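Handout 4: Good practice at the shared bench
Course notes, Kwame Amegashie

Welcome back, everyone! Last week we spent a long time on risk assessment (longer than I meant to, sorry), so today we stay with the everyday rules, the ones you will use every time you set up a pick task.

Start with the layout. Our house rule, which Zdislava Halás wrote for the Findon course and which I have happily kept, is that objects go toward the sides of the table and the middle stays clear, so the arm has somewhere to travel and you have somewhere to look. Things with barcodes go down with the code where the wrist camera can read it – tilted is fine, face down is no good at all.

Then speed. For a first run on a new layout we stay at 125 mm per second, one person at the stop button, hands off the table. Please say "clear" out loud, even if you feel silly. I still do!

Check your shadows too, especially over white paper, and write the layout in the log before you press start.

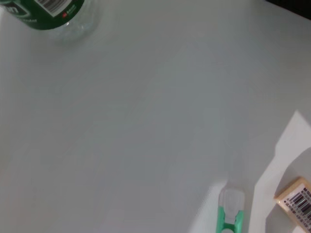 For next time, please read section 8 of the Ekine notes and bring one rule you would change, with a line or two on why.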